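### 3.2 Storage furniture and small parts

The sorting station at Cledside used a plain white table with two kinds of container: a blue plastic tray for parts awaiting storage, and a silver wire-mesh desk organizer with stacked trays on a tubular frame.

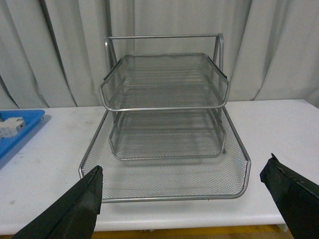

Open mesh was preferred to solid drawers in the June survey of 68 workplaces, mainly for ease of checking contents. The lowest level is also the widest and was assigned to bulky items.

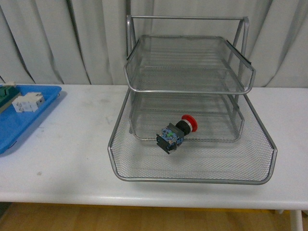
Push-button assemblies were placed in this level under the Dreltham storage rules, which group parts by size before function. Block-shaped parts remained in the plastic tray until a level had been chosen for them. The rules do not set a fixed direction for any part. 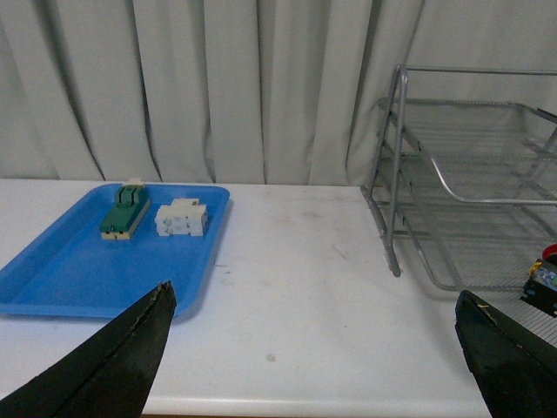

**Figure 4.** Blue tray holding a green and cream block assembly (left) and a white block assembly (right).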